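## Section 4: Setting Up the Table for Meal Service and Clearing

This section applies to the Wostia serving set as supplied to staff kitchens and shared dining rooms. It covers the layout of the table before portions are served and the clearing of the table afterward. Read Section 3 (First Wash) before proceeding. Items that have not been through a first wash must not be used for food.

### 4.1 Before you begin

Place the table on a level floor. Wipe the surface along the grain with a damp cloth and dry it with a second cloth. Do not leave standing water on the wood.

Check that the following are within reach:

- the tray for cooked rice
- the plates
- the dish rack
- a clear container for wrappers and small packets
- two clean cloths

**Note:** The Cesholm dish rack may be used in place of the standard rack. It is longer, and will need a table at least 89 cm deep if it is set front to back.

### 4.2 Laying out the table

1. Set the clear container in a far corner, on the side where packets will be opened. It is meant for dry items only.
2. Set the rice tray in front of the container. Leave a hand's width between the two so that the tray can be lifted by both ends.
3. Set one plate toward the middle of the table. Serve one plate at a time. Plates waiting to be filled should stay on the shelf or cart.
4. Set the dish rack on the side opposite the rice tray, and confirm that all of its feet rest on the table.
5. Fill the tray no higher than 4 cm. Rice heaped above this level tends to spill over the sides when the serving spoon is drawn out.

**Caution:** The clear container is not heat resistant. Do not place hot food in it, and do not rest a hot lid on its rim.

Kitchens that serve from the left may reverse the layout. The order remains the same in either case - wrappers farthest from the person serving, rice nearest the plate, rack on the far side of the plate.

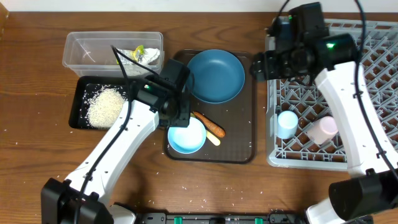
Where the layout is reversed, the change should be noted on the card inside the cupboard door so that the next shift sets the table the same way. Blank cards are printed at the back of this manual.

### 4.3 Serving

1. Wash your hands and put on a clean apron.
2. Loosen the rice along the sides of the tray before taking the first portion.
3. Hold the spoon low over the plate and turn it. Do not tap the spoon on the edge of the plate, as this chips the glaze.
4. Put opened wrappers directly into the clear container. Wrappers must not be set down on the table or in the rice tray.
5. Cover the tray if there is a pause in serving.

**Note:** Seasoning packets from Makris have a tear strip that comes away as a separate piece. Check that the strip has gone into the container along with the packet.

### 4.4 Clearing the table

1. Empty the clear container first. Shake out any crumbs and wipe the inside with a dry cloth.
2. Move leftover rice to a covered storage dish and refrigerate it promptly. Mark the dish with the time of service.
3. Scrape the plates, wash them, and stand them in the rack with space between them.
4. Soak the rice tray in warm water for 11 minutes, then wash it with a soft sponge. Do not use steel wool on the coating.
5. Wipe the table once more along the grain, moving the rack aside to dry underneath it.

**Caution:** Do not stack the tray inside the clear container for storage. The tray will scratch the walls, and the container may crack when the two are pulled apart.

### 4.5 Replacement parts

Replacement trays and containers may be ordered from Fiven using the form in Section 11. Questions regarding this section should be directed to Tsehay Gebretsadik, Kitchen Supply. Requests for printed layout cards should be sent to Fotini Vlachopoulos at the same office.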